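The Potting Table Comes Indoors

A few square feet, a trowel and one good glove are enough to keep a houseplant collection going 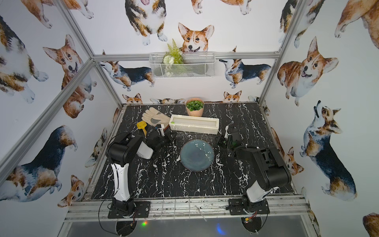 Trowel, glove, planter and a pot of succulents on a marble-look tabletop, with ferns and white flowers in the wall basket.

For most of the last century the potting bench belonged in the shed. It was a rough thing with a shelf underneath, and it stood among the rakes and the bags of lime. People who had no shed did their potting on the back steps or over newspaper in the kitchen, and swept up afterward.

That has been changing in Prevholm, where a good share of the older houses near the river have been divided into apartments and few of the apartments have a yard. Plumside, the garden store on the east side of town, says it now sells more potting supplies to people with no outdoor space than to people with gardens. The store gave over its front window to small planters two years ago and has not changed it back.

The customers come in on Saturday mornings, mostly, and they tend to ask the same thing. They have bought four or five plants, the plants have outgrown their pots, and they want to know where they are supposed to do the work.

The surface

A kitchen counter will do the job, but few people like doing it there. Soil gets into the seam behind the sink and under the toaster. The counter is also needed again by dinnertime, so the job is hurried, and roots get torn.

A separate table is better, and it can be small. The store suggests a top wide enough to hold a planter lengthwise with a hand's width to spare at each side. Depth matters less. A table pushed against a wall works well if the wall can be wiped down. Wallpaper is fine if it is the washable kind, and there is no rule that says a potting corner has to look like a barn. Dogs, lemons and toile have all been spotted behind potting tables in Prevholm.

A dark top hides the soil, and whether that is good depends on the person. Some like to see every crumb so they can clean it. Others would sooner have a black surface with a bit of pattern, such as white veining, where a little spilled mix doesn't nag at them from across the room. What counts more is that the top is smooth and sealed. Bare wood takes up water and stains where the pots stand, and the rings do not come out.

Height is the thing people get wrong. A dining table is too low for standing and a bar table is too high for sitting. If the work will be done standing, the top should come a few inches below the bent elbow.

The planter

Long rectangular planters have come back after some years when everything was round. They fit a windowsill, and they take a row of small plants that would otherwise sit in separate saucers. Cream and white are the colors that sell, according to the store, with gray a long way behind.

A long box has one weakness. It dries unevenly, fastest at the end nearest the sun, and the plant at that end shows it first. Turning the box end for end each time it is watered takes care of this.

The other question is drainage. Many planters sold for indoor use have no holes. Zoubi, which makes window boxes and liners, sells a version with plugs that can be pushed out, and the plugs are worth looking for under the base before paying. A box with no holes can still be used with the plants left in their nursery pots and lifted out for watering. Gravel in the bottom does not replace a hole. The water still has nowhere to go, and it sits closer to the roots than it did before.

Fill to an inch below the rim. New growers fill to the top, and the first watering carries the mix over the side.

The trowel

Indoor work calls for a light trowel. The forged steel kind made for clay soil is heavy in the hand and tends to chip glazed pots. Plastic is enough for bagged mix, costs little and doesn't rust if it is left damp. Yellow or orange is the sensible choice of color for anyone who mislays things, and green is a poor one.

A narrow blade gets between plants in a crowded box. A wide one moves more soil but knocks leaves off. Anyone with only one trowel should have the narrow one. For very small pots, an old tablespoon is better than either.

The glove

Succulents and ferns can be handled bare-handed. Cactus can't, and some people's skin reacts to the sap of common houseplants, including euphorbia and dieffenbachia. A glove with a reinforced palm outlasts a plain one, and the palm is where the wear shows up. Thick leather is too clumsy for pulling apart roots.

Many indoor gardeners end up using a single glove, on the hand that holds the plant, and leave the other hand free for the trowel and the watering can. The second glove of the pair then stays clean in a drawer. It can be brought out when the first one wears through, provided the wearer doesn't mind a glove on the wrong hand, which with a loose fit is no great trouble.

Beige shows dirt at once. It washes out in cool water with dish soap, and the glove should be dried flat and away from the radiator.

The plate

An ordinary dinner plate may be the most useful thing on the table, and it is the one item the stores don't stock for the purpose. It catches soil under a small pot. It holds cuttings while they dry, and succulent cuttings need to dry for a few days before they go into the mix. Turned into a sorting dish, it keeps offsets from rolling onto the floor.

Ceramic is heavy enough to stay put. A dark glaze makes pale roots easy to see, and a rim keeps water in. The odd plate left from a broken set is right for this. Once it has been used for potting it should stay with the pots and not go back to the kitchen.

What to grow on it

A pot of succulents is the usual resident of a potting table, and it deserves the place. Round-leafed types hold water in the leaf and forgive a missed week. They do not forgive a dark corner. If the stems stretch and the gaps between the leaves get longer, the pot needs to be closer to a window.

Use a cactus mix, or regular potting mix cut with perlite. Water when the mix is dry all the way down, and then water thoroughly. A wooden skewer pushed to the bottom of the pot and pulled out again tells more than a finger on the surface does.

Plain tan or clay-colored pots suit them. An unglazed pot lets moisture out through the sides, a help in a humid apartment and a nuisance in a dry one. Glazed pots need watering less often.

Repotting is done in spring if there is a choice. June is not too late. Go up one size only. A small plant in a large pot sits in wet soil that its roots can't use.

The wall above

The wall over the table is free space and usually gets less light than the surface below. A wire mesh basket hung there can take seed packets, string and labels, and keep them off the work area. Beditz, whose baskets turn up in many Prevholm kitchens, makes a white one that can be screwed to the wall or hung from hooks. Screws are better if anything living is going in it, as wet soil is heavy.

Plenty of people put artificial greenery up there and keep the live plants down where they can reach them. Fern fronds and white flowers are popular. Purists object, but a real fern hung high on a dry wall will be brown by midwinter unless it is misted every day, and it sheds over everything underneath. The artificial kind needs dusting. Take it down twice a year and rinse it in the tub with lukewarm water.

What it costs

Plumside put together a basic list for a beginner, with a small table, a planter, a trowel, gloves, a wall basket and a bag of mix. The total came to $184. Most of that was the table, and anyone who already has one can get the rest for far less. The cheapest item on the list was the trowel, at $3.

Time is harder to price. Repotting a long box of succulents takes an evening the first time and half that the next. It goes faster when everything is within reach before the first plant comes out of its pot, with the mix already dampened and the plate set in the middle of the table. Dry mix straight from the bag floats when it is watered and is slow to soak through.

Clean up with a dry brush first and a damp cloth second. Done in the other order, the soil turns to mud and takes twice as long. Sweepings can go back in the bag if no sick plant has been on the table. The trowel should be wiped before it is put away, and the glove hung where air can reach both sides of it.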